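4.2 Do table surfaces change how people rate a room?

Earlier work claims that a matte, speckled work surface makes a room feel calmer and more orderly than a plain one. We doubt the effect is as large as reported. The Jinville survey, which is cited most often, drew its 400 respondents from a single furniture showroom, and the people who filled in the form had come in to buy a table. Lei and Xie tried to repeat it in Kemville with office workers and found a difference only among those who were told in advance what the study was for.

Our own sample was larger (803 adults) but has problems too. Respondents saw each surface on their own screens, with no control over brightness, and 62 of them finished so quickly that we question whether they looked at all. Dropping them made the preference for speckled surfaces weaker. It did not vanish. We would still hesitate to call it a finding, given that the rating scale (the Rashti scale) asks about "calm" and "tidy" in neighboring items and people tend to give both the same score.

Color is a further worry. Most of the speckled surfaces in the older studies were blue or gray, and the plain ones were white or brown, so texture and color cannot be pulled apart. Figure 3 shows a blue-gray surface of the speckled kind with a pale border.

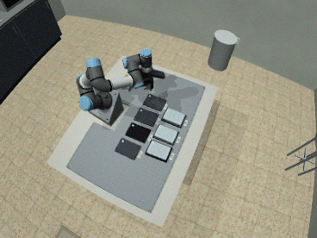 Figure 3. Rendered table with a finely speckled blue-gray mat and an off-white border.

Borders may matter more than either. In the July follow-up, 36 respondents wrote comments, and several mentioned the edge of the table without being asked. Pakier's account, in which the eye settles on the outline first, would fit this, but it would also fit almost any other result. Until the border is varied on its own, we treat the texture effect as unproven.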